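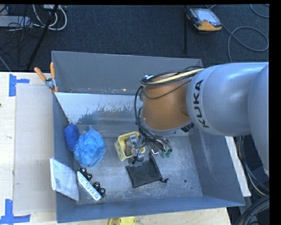 HOVSTEAD — Members of the Unnithan Street shared workshop say their bin-picking robot will be sorting donated household goods by August. A Tuesday evening spent watching it suggests the date may need another look.

The project is called Tostach, and it has taken over a back corner of the workshop since winter. The idea is easy to state. A robot arm reaches into a bin of mixed small items, picks them up one at a time and drops each in the right place, so that the charity shops in town would get their donations already separated. The members building it say the same setup could later be offered to any shop with a sorting problem and a spare corner.

The arm is a KUKA, with an orange-brown wrist and a gripper that is a tangle of metal links, tubing and small silver parts. It works over an open gray metal bin on a light wooden table. An orange-handled spring clamp grips the rim at one corner, and a long beige board lies alongside, marked with blue tape at two of its corners. The controller sits on the carpet behind the table when it isn't in somebody's hands.

Inside the bin are the kinds of things a bathroom drawer might give up: a blue mesh bath pouf, a black drawstring pouch, a small pale yellow basket, a few packets. The builders chose the mix to be awkward. Soft things fold when they are gripped, shiny things confuse a camera, and anything leaning on a wall is hard to get fingers around.

They are right that it is awkward. During a run of 70 attempts that the group let this reporter watch, the robot lifted an item clear of the bin and set it down outside 29 times. The other attempts ended in a dropped item, a closed gripper with nothing in it, or a member pressing stop. The pouch gave it the most trouble. The pouf, which looks impossible, went up nearly every time, once by what seemed to be a single loop of mesh.

Asked about the score, one of the builders said it was the best evening the machine had had. Another said the number was unfair, as several of the failures came from the same pouch in the same spot. Both things may be true, but a donation box is going to have more than one pouch in it.

The group's own progress page, taped inside the workshop door and dated July 2020, tells a sunnier story. It claims 400 successful picks. What it leaves out is how many tries those picks took. The members who keep the log said they did not start writing down failures until late spring, and that the early sheets only have check marks on them. They plan to add the misses from now on.

Then there is the matter of what counts as sorting. So far the robot picks things up. It does not decide what they are. For the evening runs, a member types in which item comes next, and the software works out where to reach. The part that would tell a pouch from a packet without help is, in the words of the progress page, "in development." Asked to see it, the group said there was not much to show yet.

Speed is another question. A single try took long enough that the people in the room went back to their conversation between them. The members say the arm is running slow for safety and that it will be turned up once they trust the gripper. That is a sensible way to run a heavy machine in a room where other people are cutting picture frames. It also means that no one knows how the gripper will behave at a pace a shop could use.

Money has come mostly from dues and from Steltex, the shelving company on the edge of town, which gave the group $300 toward tubing, fittings and fingertips. Steltex said in an email that it was glad to support local makers and had no plans to buy or sell anything that comes out of the project. The members had earlier described the company to other workshop users as a partner. They now say donor is the better word.

The sum doesn't come close to covering the arm, which is on loan to the workshop for the length of the project. The group would not say who owns it or when it has to go back. If the loan ends before the software is ready, Tostach will be a well-worn metal bin and a table.

Not everyone at Unnithan Street minds. The corner was used for storing sheet goods before, and several woodworkers said they were happy to trade that for something to watch while glue sets. A few others would like the floor space back. One potter said she had been told in the spring that the robot would be finished by the start of summer, and that she had stopped asking.

The two charity shops named in the group's plan were cautious when reached by phone. One said it had heard of the robot but had made no arrangement to use it. The other said most of its donations arrive in tied bags — the robot has not been tried on bags — and that sorting them is not the slow part of the day. Pricing is. The manager there said she would take a machine that could read a size label on a sweater.

It would be wrong to say that nothing has been built. The gripper was put together in the workshop from parts on hand and has been redone several times, and the version now on the arm can hold a bath pouf without crushing it and then close on a small packet minutes later. That is harder than it sounds, and the people who did it taught themselves most of what they needed. A smaller claim, such as a gripper that copes with soft items, would be easy to defend.

The group is sticking with the larger one. A public demonstration is set for August at the workshop, with a fresh bin of items brought in by visitors. The members said they would not pick through the items first. Asked whether someone would still be typing in what comes next, they said that had not been settled.

Visitors are asked to bring one item each, nothing breakable and nothing larger than a shoebox. Admission is free, and the tape line on the floor is to be respected.

Recent items

Unnithan Street kiln back in use after wiring repair
Steltex to add second shift at Hovstead plant
Hovstead library puts sewing machines on loan list
Repair night moves to first floor for the summer
Letters: Who pays for the workshop's dust collector?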